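Our little medicine and toiletries swap is back!

Good news from Tririsness: the spare room clear-out has finally begun, and I've got small boxes all over the bed to prove it. Rima Khalaf talked me into it (she's very persuasive) and we're giving the whole lot a proper sort before the swap table opens at 6 in the evening. Last time 56 things found new homes, which I still can't quite believe!

I've started with the bits from the bedside drawer, and they've all ended up on my stripy bedspread, next to the long plush pillow. My favourite has to be the teal box with the bear on a cloud, I may have to keep that one.
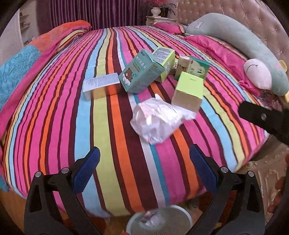

What to bring

Boxed bits and bobs only please, nothing out of date, and a bag to carry your finds home. Hugo Hoarau is on the door and there'll be tea from 18 mugs, so do be quick.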